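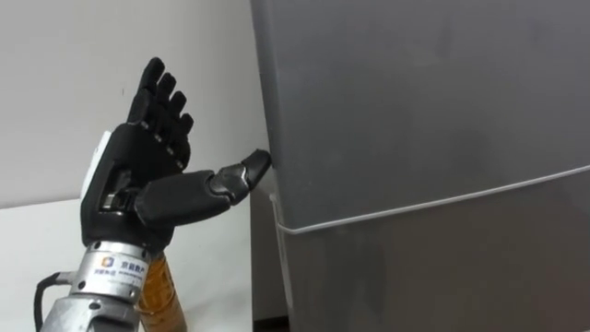

Sunday, Mollel bench, Plitari notebook

Came in to do the contact rules because the building is quiet and the heating was already on. The house procedure is now 47 pages. I have read all of them this month, some twice, and can report that the chapter on footwear is very thorough. The chapter on what to do when the hand meets something it wasn't sent to meet is one sentence long and says to "exercise judgement". The hand has no judgement and by four in the afternoon neither do I.

So I'm drafting a replacement. Kerubo Mwaipopo gets first go at it with the red pen, then it goes to Grosavska for the annual review, where it will be colour-coded and put in a drawer.

Contact, first draft

Every touch gets one of two words in the log: planned or unplanned. "Minor" is banned. I went back through our old entries and found "minor" used for a fingertip brushing a door panel and also for the time we bent a shelf bracket. Anything unplanned stops the run, even if the touch was gentle and the task would have finished fine.

The thumb deserves its own line. People check clearance for the four fingers and forget that the thumb sticks out sideways and gets to the furniture first. Proposed wording: clearance is measured from the widest point of the hand in its most open pose, thumb included. If the thumb is meant to touch an edge, say which edge in the run plan. Say it before the run, please. I have seen run plans edited afterwards and the file history is not shy about it.

Cables: look at the wrist cable in the pose you are going to, as well as the pose you're starting from. A loop with plenty of slack at rest can be a guitar string at full reach. The present rule says "check cable", which everybody does, usually while it is hanging there perfectly happily.

Doors

Spent longer on this than I meant to. A door is a moving obstacle that we have decided to treat as part of the building. Cisteo (the planner, for anyone reading this who has been spared it) holds the door at whatever angle it was told last. If a person nudges the door for a better look, the planner carries on believing in the old one.

Draft: no one touches the door between the pose check and the end of the run. If someone does, redo the pose check. Leave nothing on the floor inside the door's swing or within reach of the arm unless it's listed in the run plan.

Also the fridge gets opened for a run and then stays open through the arguing. Three minutes is the limit I've put in. It's a fridge, it has its own interests.

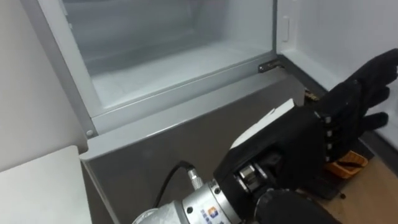 Who can restart the arm once the hand has been stopped near an open door?

The person holding the stop button restarts it, after walking around to the door side and looking at the gap between the door and the fingers. If they can't see the gap, they back the arm out by hand guiding and start the run again from home.

Kerubo will say this makes every stop cost us a run. It does. We have 334 door runs logged and I would happily throw out a few of them to be sure of the others.

Gloves

The glove counts as part of the hand. It adds thickness, hides the joints, and changes the grip, so a force limit tuned on bare fingers can't be borrowed for gloved ones. Log glove on or glove off every time. Of the 1,158 entries in the old sheet, the glove column is mostly filled with a tick, and I cannot find anyone prepared to tell me what the tick meant.

Check the fingertips of the glove before each session and change it if there's a hole. Spares are in the cupboard behind the whiteboard, filed under "apparel".

Bottles and the desk

Caps on, tight, and checked by a human. Plain enough, but the current text permits "open vessels where justified", and last September somebody justified one.

The grip rule should cover the fingers that aren't gripping as well. A finger stretched along the tabletop is in contact with the tabletop, so it goes in the log as planned or unplanned like anything else. Slow approach near the surface, and lift straight up before moving sideways. Dragging is how desks get marked.

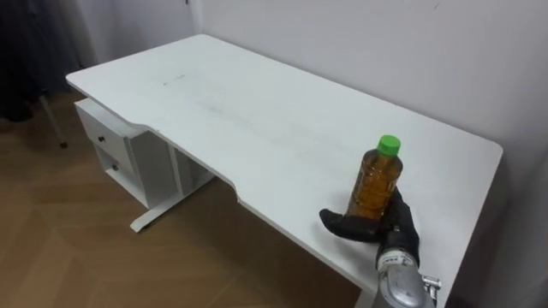

Still to do

Ask Kerubo whether "widest point" needs a drawing. I think it does and I can't draw.

Get the stop limits out of Cisteo in units a person can read.

Strike "exercise judgement" from the contact chapter. Leave it in the footwear one.

Find out who owns the glove column.

Put the new pages in the Plitari binder with the old ones crossed out and still legible, as Grosavska wants to see both.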